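Setting up the Mekano label printer, part 6: pairing and first print

Okay, so you've got the roll loaded and the lid shut. I've done this on three of these printers now, and pairing is the only bit that ever made me grumble!

1. Hold the feed button until the light blinks blue, then let go.

2. Open the Plarnanine app on your phone and tap Add Printer. Type in 3577 when it asks for the code (same code on every unit, don't ask me why).

3. Pick your label size. I use the small ones for spice jars and the wide ones for storage bins.

Note: if the list comes up blank, close the app and open it again. Khadija Soliman wrote in to say she had to do it twice – so did I. 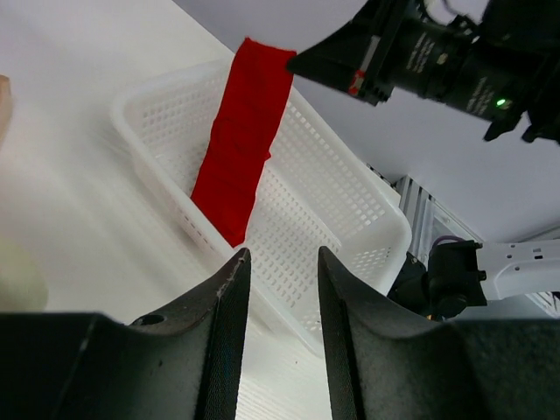
4. Print a test label before you type up a big batch. I skipped this once and wasted half a roll on crooked ones.

5. Still crooked? Pop the lid, push the roll all the way left and run the test again.

Caution: don't pull on a label while it's feeding. Wait for the click, then tear down and toward you. Mine jammed badly the one time I got impatient, and I had to pick sticky bits off the roller with tweezers.

6. Stick your label on a clean, dry surface and press it down for a few seconds.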